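Ticket 786: Character page for the Lamplighter shows wrong special and won't save
Skonda Wiki Help Desk, Holiday Specials section
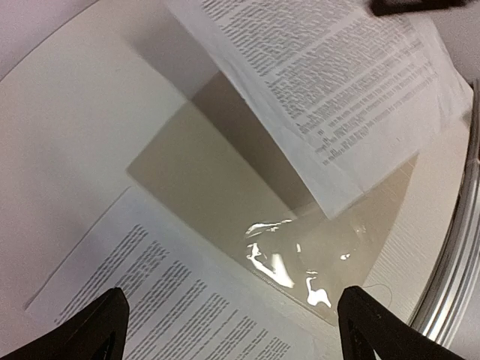

Opened by: Mackenzie Sawatzky
Date opened: 20 February 2019
Priority: normal
Status: closed

Problem
The page for the Lamplighter (narrator of Pliltine's Winter) lists his first appearance as The Sison Express. He isn't in The Sison Express. The narrator in that one is the stationmaster, a separate character with the same voice actor. I've tried to correct the infobox twice. The preview looks fine, but when I hit Publish I get error 400 and the old text comes back.

Steps to repeat
1. Open the Lamplighter page and choose Edit.
2. Change "First appearance" to Pliltine's Winter.
3. Publish.
Same result in two browsers, logged in both times.

Comment, Virgil Mocanu
Can't reproduce on my account. I changed a comma in the biography and it saved. Please try an edit outside the infobox and tell me what you get.

Comment, Mackenzie Sawatzky
Biography edit went through. Only the infobox fails. The same goes for the "Voiced by" line, so it isn't just the one field.

Comment, Virgil Mocanu
Thanks, that narrows it down. The infobox on that page still calls the old Narrator template, which was merged into Character in July. The old one has a redirect, but any change to its fields gets rejected. My account has template rights and skips the check. A search shows 451 pages on the old template, mostly minor townsfolk and talking animals.

Comment, Neema Temba
Before anybody changes the first appearance, please note that the Lamplighter does have a silent cameo in the Sineo commercial bumper, which aired before the special. We've had this argument on the talk page. Our rule is that bumpers go under "Other appearances" and don't count as a first appearance. The colour of his scarf is different in the bumper too, but that can go in Trivia.

Comment, Mackenzie Sawatzky
Fine with me. I'll add the bumper under Other.

Update, Virgil Mocanu
Switched the Lamplighter page to the Character template by hand. Mackenzie, please retry.

Comment, Mackenzie Sawatzky
Saved on the first try. First appearance now reads Pliltine's Winter, and it's still there after a refresh. The stationmaster page had the two mixed up as well, so I fixed the link there.

Resolution
Template replaced on the affected page. The remaining pages are moved to a separate ticket, assigned to Lenni Kiiskinen. Until that is done, editors who get error 400 on an infobox should check the first line of the source for "Narrator" and change it to "Character".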